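3.2 Moving and Placing Floor Lamps

Floor lamps were the item most often moved during the home visits. Of the 84 households in the Cellville sample, 66 owned at least one, and in most of these the lamp had been shifted since the previous visit in January. Residents moved lamps to reach an outlet, to clear space for a chair, or to get light nearer to where they read. Few thought of this as furniture moving at all, and it rarely appeared in the household diaries. We therefore treated it as a separate activity in the coding scheme, following the split between "carried" and "adjusted" items used in the Andholm study.

A lamp with a thin pole and a wide, heavy base is awkward to handle in a particular way. Most of the weight sits at the floor, while the part that is easy to hold is higher up. Residents who used one hand usually gripped the pole near chest height and dragged or tipped the base. Those who used two hands placed one above the other on the pole, with the lower hand close to the base (Figure 4). The two-handed grip was more common in corners, where a curtain or wall limits how far the pole can lean. 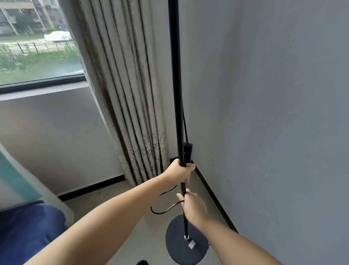

Figure 4. Two-handed grip on a floor lamp in a room corner, left hand above right. The power cord hangs in a loose loop beside the pole.

The cord was a second source of difficulty. On many lamps it leaves the pole partway up and hangs free, often with an inline switch along its length. When the lamp was turned, the cord could wrap around a forearm or end up under the base. Some residents unplugged the lamp first and held the cord against the pole. Others left it plugged in and worked within its reach, which kept the move short but often meant setting the lamp down twice.

We coded a placement as finished when the base lay flat and both hands had left the pole. Small turns made afterward – to bring the switch around to the front, for example – were coded as adjustments. Two coders worked through 300 placements using the Zotiment scheme and settled disagreements by discussion. Most disagreements concerned lamps placed next to curtains, where residents often went back to free fabric caught behind the base. These were coded as part of the placement if the resident had not yet stepped away from the lamp.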